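Stodlow Bench Cell – Monthly Walkaround and Sim Check, with Comments
November round, filled in by Maricica Sârbu

Hello again, everyone. I have kept the same order as last time so you can lay the two sheets side by side, and I have written my comments under each item the way the evening crew asked me to. Where a line says OK, please take it as OK and move along. Where it says Watch, give it a look when you pass by. Where it says Fix, there is a ticket in the Clorkden folder with your name on it, or mine.

BEFORE POWER

1. Emergency stops, both posts
Result: OK
Both latch and both release with a quarter turn. The post nearest the sink is a touch stiffer than the other one, and it has been that way since I started here, so I am not going to make a fuss over it. Please press them with your palm when you test, as you would if you really needed them.

2. Floor line and gate switch
Result: Watch
The gate switch drops the cell out of run as it should. The yellow tape on the floor is lifting at the corner by the tool cabinet, and I caught my shoe on it. I pressed it down, which will last about as long as you would expect. A fresh strip is on the Saturday list.

3. Bench bolts and feet
Result: OK
All snug. I went over them with the long wrench, and then again with a level across the top in both directions. If you lean on the bench to reach the far side – and I know some of you do, because I do it too – please tell whoever runs the next calibration.

4. Cable loop at the right shoulder
Result: Fix
The sleeve has worn shiny where it rubs the upper clamp. Nothing is showing through yet, but I would like it replaced before we go back to the long runs. Spare sleeve is in the second drawer, in the bag marked Plelari. Leave enough slack for the arm to reach straight up, and then a bit more on top of that, because the last sleeve was fitted beautifully tight and that was what wore it out.

POWER ON, ARMS PARKED

5. Warm-up
Result: OK
I let it sit a full coffee before moving anything. The fans came up evenly and there was no chatter from either elbow. If you are in a hurry, skip the coffee and keep the wait.

6. Right hand, finger by finger
Result: Watch
Open, close, open, with the speed turned down. The fingers all reach their stops. The thumb is a little slow coming back from the closed position, only on the first couple of tries, and then it behaves. I cleaned around the base with a dry brush and it seemed happier, though I would not swear the brush had anything to do with it. Log it if you see it again, even if it goes away by itself.

7. Left hand, same routine
Result: OK
Lovely. No comment at all, and I wish they were all like this.

8. Shell screws, both hands
Result: OK
I found two backed out by half a turn on the left wrist cover and nipped them up. Fingertip tight and a nudge with the small driver is plenty. The threads are in plastic and they will not forgive you.

9. Cycle counter
Result: OK
The counter stood at 766 when I arrived, against 282 on the last sheet. That is well inside what Sandu allows us between greasings, so the grease can wait until the next round.

SIM CHECK, BEFORE ANY REAL PICKS

Please don't skip this part just because the hardware passed. We changed the hand offset in the Sandu model after the last repair, and a wrong number there looks perfectly innocent until the hand comes down in the wrong spot.

10. Table height in the model
Result: OK
Matches my tape measurement of the real bench. I measured at the front edge and again near the wall.

11. Objects resting properly
Result: OK
Load the plate, bowl and apple layout and leave it alone for a moment before you touch the arm. What you are looking for is shadows that meet the objects, nothing sunk into the tabletop, and an apple that stays put. If it creeps, reload the physics settings first and call me second.

12. Right-hand approach from the side
Result: OK
Bring the hand in palm down and pause it short of the plate. The thumb is the part to watch, as it hangs lower than the fingers and will be first to find the rim if the offset is wrong. At my pause it sat just above and to the right of the rim, with clear table between it and the apple. The fingertips should point over toward the bowl. If yours look different from mine, stop there and compare offsets before you play the rest of the motion.
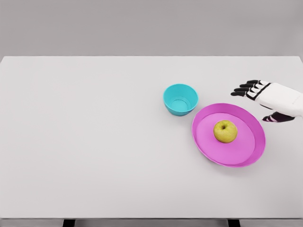 13. Return to park
Result: OK
Run the retreat at low speed in the model, then once on the real cell with the bench cleared. I stood at the post with my hand on the stop for the real one, and I would ask you to do the same, however many times you have seen it go right.

14. Saving the settings
Result: Fix
There were five copies of the offset file in the shared folder, and I had to open every one to find the current version. I have moved the old ones into a folder called Old. Please put the month in the name from now on, and write your initials in the notes field.

LEFT OPEN

Cable sleeve at the right shoulder, to be done before any long run.
Floor tape by the tool cabinet, Saturday.
Slow thumb, right hand, keep logging.
Offset file names, all of us.

The cell is released for short runs only until the sleeve is changed. Thank you for leaving the bench so clean this time – it made my morning a good deal easier. The signed copy is in the sleeve on the gate.

Maricica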